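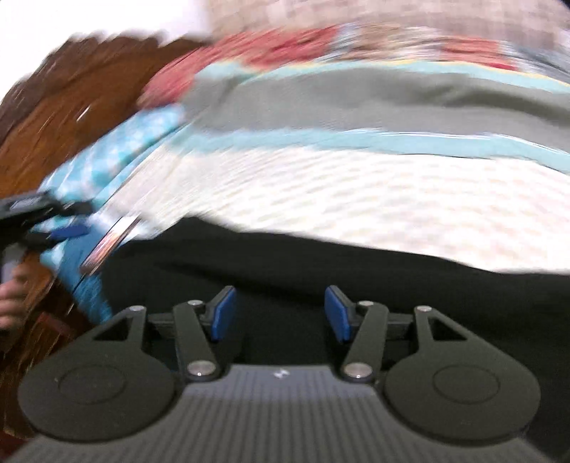 Robles laundry plan promises plenty, explains little

21/01/2023

The town of Robles is about to hand its old bus depot to a company called Flurine, which says it will turn the place into a shared laundry and clothing repair shop for the whole east side. The lease runs for seven years. The rent for the first of those years is zero.

Flurine says the shop will "change how families deal with clothes." That is a large claim for a room with washers in it. Asked on Tuesday's usual call-in line what exactly would change, a company spokesman pointed to a brochure, and the brochure points to a website that is still being built.

What has been put in writing is thin. There will be 15 washers and a repair counter, open six days a week. Members will pay a monthly fee, but the fee has not been set. People who are not members will be able to use the machines "subject to demand," a phrase that could cover almost anything.

The company also says 400 households have signed up. The Robles town office could not say who they are or what they signed. A form seen at the library asks for a name, an email address and a check mark next to the words "I would like to hear more." If those are the sign-ups, they are people who would like to hear more.

Ross Rennie, who ran the coin laundry on Depot Street until it closed last July, has his doubts about the numbers.

"Water and power are what kill you," he said. "I didn't see a water figure anywhere in there. I looked twice."

He is right that there isn't one. The plan has a page on paint colors and a page on seating. Running costs get a single line, which says they will be "in keeping with similar sites." The only similar site Flurine names is its shop in Flatitz, and that one opened too recently to have a full year of bills behind it.

Xolani Botha, who speaks for the company, said the Flatitz shop was "going very well" and that more detail would come once the lease was signed. It was pointed out to him that the town might like the detail first. He said he understood the concern.

The repair counter may be the best part of the idea. There has been no place on the east side to get a zipper replaced or a coat relined for years, and plenty of people would pay for it. But the plan lists one part-time worker at the counter, and does not say which days that person would be in. A repair counter with no one behind it is a shelf.

Then there is the depot itself. The roof leaked when the buses were there, and the town's own file on the building says it still needs work. The draft lease has the tenant paying for "fittings" and the town paying for "structure." Botha said he took the roof to be structure. The town office said it was looking into the wording.

The draft lease can be read at the town office during normal hours. Written comments are being taken at the front desk, and the lease goes to a vote at the next town meeting.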